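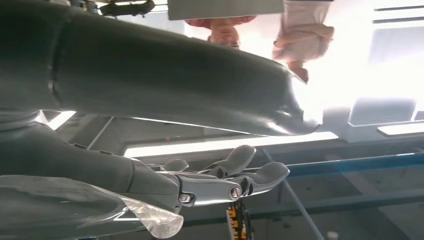
Pulido de metales

El pulido es el conjunto de operaciones con las que se alisa la superficie de un metal hasta que devuelve la luz de forma ordenada. Dicho así suena muy serio, pero casi todo el mundo ha pulido algo alguna vez: una cucharilla, la hebilla de un cinturón, el grifo del baño antes de que llegara la visita. Yo empecé con un candelero de latón que compré negro como el carbón y ahí sigo, con las uñas grises y un cajón entero lleno de trapos que en casa no me dejan lavar con lo demás (y con razón).

En este artículo junto lo que se suele entender por pulido, de dónde viene, con qué se hace y en qué se diferencia de otras cosas con las que se confunde muchísimo, sobre todo el bruñido y el cromado.

Por qué brilla un metal

Una superficie metálica recién limada está llena de surcos. La luz llega, choca con las paredes de esos surcos y sale disparada en todas direcciones, y el ojo ve un gris apagado. Cuando los surcos se hacen muy finos, la luz rebota casi toda con el mismo ángulo y aparece el reflejo. Al reflejo nítido se le llama especular y al otro, difuso. Entre los dos hay toda una gama: mate, satinado, semibrillante, brillante y espejo. Los nombres cambian según el taller, y lo que para un platero es «satinado» para un cerrajero puede ser ya un lujo.

El color también cuenta. La plata refleja casi por igual toda la luz visible, y por eso parece tan blanca; el cobre y el oro absorben buena parte del azul, y de ahí su tono cálido. El acero inoxidable queda un poco más oscuro y frío. A mí me costó años distinguir a simple vista el níquel del inoxidable y todavía me equivoco.

Un poco de historia

Se pule metal desde que hay metal. Los espejos antiguos eran discos de bronce o de cobre muy trabajados, y en varias culturas del Mediterráneo y de Asia formaban parte del ajuar de las tumbas. Se frotaban con arena, con piedra pómez, con ceniza y con polvos de óxidos minerales, y el paso final se daba con cuero o con tela. La lista de materiales, si se fija uno, se parece bastante a la que tengo yo en la estantería.

Las ruedas movidas por agua o a pedal permitieron trabajar piezas grandes, sobre todo hojas y armaduras, y más tarde el motor eléctrico metió la pulidora en cualquier taller pequeño. El gran cambio del siglo XX vino de los abrasivos artificiales: el carburo de silicio y la alúmina fundida, obtenidos industrialmente desde finales del XIX, dieron granos regulares, y con un grano regular ya se puede pasar de una lija a la siguiente sin sustos.

Los abrasivos y la numeración

El número de una lija indica la finura del grano: cuanto más alto, más fino. Para quitar marcas profundas se empieza por granos bajos, como el 120 o el 180, y se va subiendo. Mi secuencia para latón tiene 7 pasos y termina en el grano 1.000, ya con agua; después vienen las pastas. Para acero uso 9, que el acero es muy suyo y enseña cualquier raya que te hayas saltado.

Existe una costumbre muy útil que aprendí tarde: girar la dirección del lijado noventa grados en cada cambio de grano. Así se ven enseguida las rayas del paso anterior, cruzadas, y se sigue hasta que desaparecen. Si te queda una raya del grano gordo y subes de número, la vas a tener delante hasta el final, cada vez más brillante y más visible. ¡Me ha pasado tantas veces!

Las pastas son abrasivos muy finos mezclados con grasas o ceras. Se venden en barra o en tarro y tradicionalmente van por colores, aunque el código no es universal. La roja suele llevar óxido de hierro y se reserva para oro y plata; la verde suele llevar óxido de cromo y va bien con el acero; la blanca, con alúmina, sirve casi para todo. La barra que más gasto es la blanca de Pesier, blanda y bastante pringosa. La de Wilik es más seca, mancha menos y pide algo más de paciencia al cargar el disco.

Pulido mecánico

Se hace con discos de tela, fieltro o sisal montados en un eje. El sisal va primero, para cortar; el algodón cosido, después; el algodón suelto, para terminar. Un disco se dedica siempre a una sola pasta, y yo los guardo en bolsas separadas con el nombre escrito.

La pieza se apoya en la mitad inferior del disco, con los cantos siempre hacia abajo, de manera que la rueda salga del canto y no lo muerda. Gafas, mascarilla y nada de mangas anchas, anillos ni pelo suelto. Los guantes son tema de discusión: muchos pulidores no los usan en máquina porque la tela se puede enganchar. Las cadenas finas no se acercan a la rueda bajo ningún concepto.

En mi banco tengo una Fankhauser de dos ejes, vieja y ruidosa, a la que le cambié los rodamientos en abril y que desde entonces suena casi como una persona educada.

Pulido electrolítico y químico

En el electropulido la pieza se sumerge en un baño ácido y se conecta al polo positivo de una fuente de corriente. El metal se disuelve más deprisa en las crestas que en los valles y la superficie se iguala. Se usa mucho en inoxidable para instrumental y en piezas con huecos a los que no llega ningún disco. No borra una raya profunda ni corrige una forma mal hecha, así que el lijado previo sigue haciendo falta.

El pulido químico funciona de manera parecida pero sin corriente. Los baños son agresivos y no es cosa para la cocina de casa, por mucho vídeo que corra por ahí.

Con qué se confunde

El bruñido aplasta la superficie con una herramienta dura y lisa, de acero o de ágata, y apenas arranca material. El cromado y el niquelado son recubrimientos: ponen otro metal encima, y si la base estaba mal pulida, se nota debajo. El lacado es una capa transparente que protege el brillo; para volver a pulir una pieza lacada hay que quitarla antes, cosa que yo descubrí después de 30 minutos frotando un pomo sin que pasara absolutamente nada.

Conservación del brillo

La plata se oscurece por los compuestos de azufre del aire, y el latón y el cobre se oxidan con el simple manoseo. Ayuda guardar las piezas secas, en bolsa cerrada o en paño antideslustre; el mío es de Sidance y lleva conmigo una eternidad. La cera microcristalina, en capa muy fina, protege bastante bien los objetos de adorno.

Con los baños de plata conviene frotar lo mínimo, pues la capa es delgada y en las aristas asoma enseguida el metal de abajo. Y en monedas o piezas antiguas mejor no tocar nada sin consultar: la pátina forma parte del objeto, y una moneda pulida pierde casi siempre valor para un coleccionista.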